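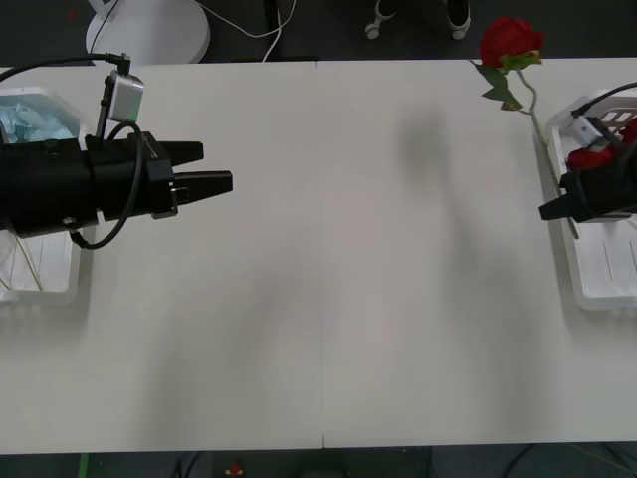 Murkow two-arm kit on my table, rose between the baskets

stemcutter_jo
Fri 8 May
OK so I've had the Murkow kit for a while now and people keep asking, so ask away! I paid 3,343 for both arms with grippers and the little cameras on top. I do silk and fake flower arrangements and wanted something to sort stems into baskets while I do the wiring. Setup ate a whole weekend (the cables, ugh) but I like it a lot.

gluegun77
For that money?? I'd want it to do the wiring too. Mekdale rents a single arm for 300 a month and you can send it back.

stemcutter_jo
I tried the Mekdale one in January and hated the software. With this one you guide the arms through a job yourself and it learns from that. The manual wants 12 run-throughs per job, I needed way more for roses.

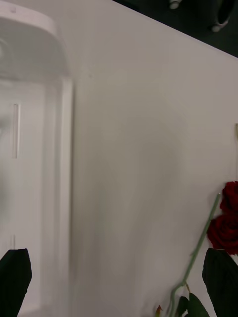 Stems that bend or branch are the hard ones, and leaves are worse. I try to have it grip low, where there's just stem.

Bülent Akgül
Disagree on gripping low. Those blooms are top heavy and they swing. I run the Demirtaş fingers on mine and go in right under the head.

stemcutter_jo
Under the head I'd be scared of squashing petals, but maybe your fingers are softer than mine?

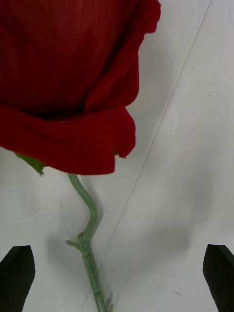
Gripper cam view, fingers open on either side of the stem

gluegun77
OK that's a nice view, I'll give you that. Still not paying over 3,000 for it.

Bülent Akgül
Torkoddale had used sets for around 1,000 last time I looked. No cameras though, so add that on.

stemcutter_jo
Ooh, do they ship? My sister wants one.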